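Framed color chart on the desk - keep it or not?
Nails at Home > Setups and Storage

sterk_polish
Posts: 151

I do nails at a desk in the spare room, mostly for myself and my sister-in-law. I used to keep the color chart in a drawer, and it was getting bent at the corners, so in December I put it in a wood frame with glass. It's the 128 chart, the one with the pink strip down the side.

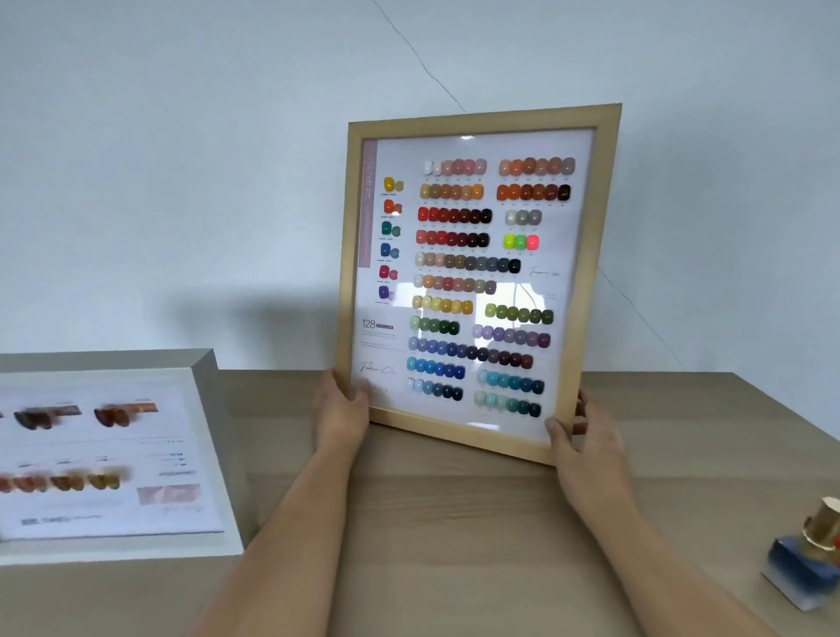
The frame came from Fandville and the chart fit after I took the mat out. My problem is where it should live. Leaning against the wall at the back of the desk is easy, but it uses up the space where I'd like to put bottles. I don't want to drill because we rent.

Second question is whether to stand the bottles in front of it or move them to a shelf. I only leave out the ones I'm using that week.

Kyung-hwa Gil
Posts: 832

Leave it leaning. I had mine hung for a year and could never read the tiny codes from the chair. Put a strip of shelf liner under the bottom edge so it doesn't creep forward.

I'd keep the bottles in front too, low ones only. If they cover the bottom rows of the chart you will stop looking at those rows.

bivitz
Posts: 101

Disagree about the glass. Glare is a pain under a desk lamp and colors look different through it. I'd use the frame without the glass, or a clear sleeve. Also polish should be out of the light. Mine go in a Moon drawer unit, standing up, labels on the caps.

sterk_polish

The lamp is on the right and I can move it. I tried the bottles in front this morning, with the small white frame off to the left. 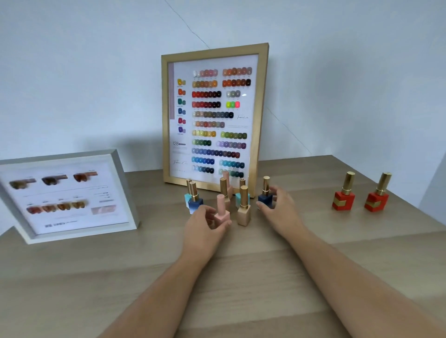

Pink and navy out front, chart leaning behind.

I like having them within reach, but it does get crowded once I add the file and the wipes. The cluster also has to shift every time I want to read the blues.

Kyung-hwa Gil

Then slide the chart to the left and give the bottles their own spot near the wall. You don't need to see both in one line. And bivitz, a few bottles out for a week is fine. She isn't storing them there.

bivitz

Fine for a week. People say a week and then it's summer.

sterk_polish

OK, went with the chart on the left and the bottles bunched together by the wall. The turquoise and white ones are at the front because those are next. The front half of the desk is for working now, and I'm leaving the glass in until I've tried the lamp on the other side.

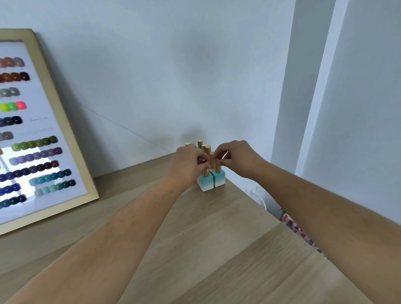 Quang La
Posts: 100

I'd put a tray under them. Any tray with a lip. One leaky cap on bare wood and you'll be sanding, and remover takes the finish off even faster. I use a Sterkeck one meant for letters and it wipes clean.

sterk_polish

Good point on the remover. Is the letter one deep enough to keep a bottle from tipping?

Quang La

No, the lip is low. It catches drips, that's all. Pack them close and they hold each other up.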